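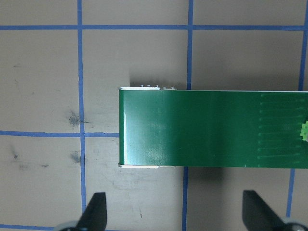
Cutby adds tabletop conveyor to its workbench line

CUSGATE, May 12, 2023 – Cutby today began taking orders for the Penrose, a small belt conveyor made for benches and worktables. It is meant for schools, repair shops and small packing rooms that have no space for a floor-standing line.

The Penrose has a long, narrow green belt and is driven by a small motor with its own control module. Cutby tested the design with 33 customers starting in February and changed the end brackets after their comments.

"People wanted a belt they could set down on a table they already had," said Zhenhua Deng, product manager at Cutby. "Most of our work went into keeping it narrow."

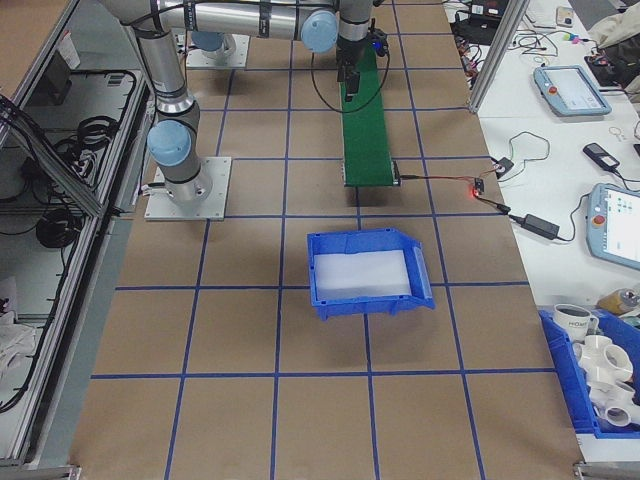 Does the belt need to be fixed to the table?
Light loads can be run with the conveyor standing free, but Cutby recommends clamping it for daily use.

The Penrose is sold through Cirow and comes with a two-year warranty. Replacement belts are sold separately.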